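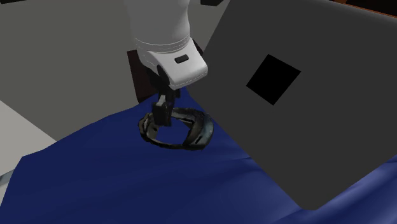
Trade-show coverage is usually budgeted as a fixed line, and Stoltari's public relations group has spent the past year taking that line apart. The agency, which handles communications for regional hotel operator Halness, now costs each placement by the hours needed to secure it. Visual assets are costed separately. A plain render goes in the lowest tier: no location fee, no talent release, no colour grading beyond the default. Location photography sits two tiers higher.

By Rasa Rozīte
September

The model has four inputs: staff hours, asset tier, outlet category and shelf life. Shelf life has proven the hardest to estimate. A travel feature may generate enquiries for six months — a news brief seldom lasts three weeks. Stoltari resolves the difference by reviewing every placement twice, and Halness receives both figures in the same report.

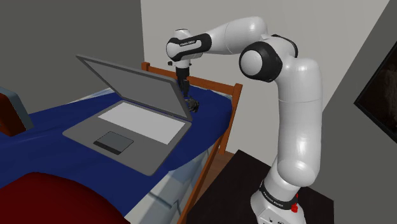
Triin Hunt counters that hours are a poor proxy for value, as a senior publicist may place in two calls what a junior colleague pitches for a month. Her preferred measure is the rate at which an editor returns to the same source.

Stoltari records that rate but does not bill against it. A revised schedule, with outlet categories reorganized by readership, goes to Halness before the next contract period.

3 comments · 6 shares

We use cookies to analyze traffic. By continuing to browse, you accept our cookie policy.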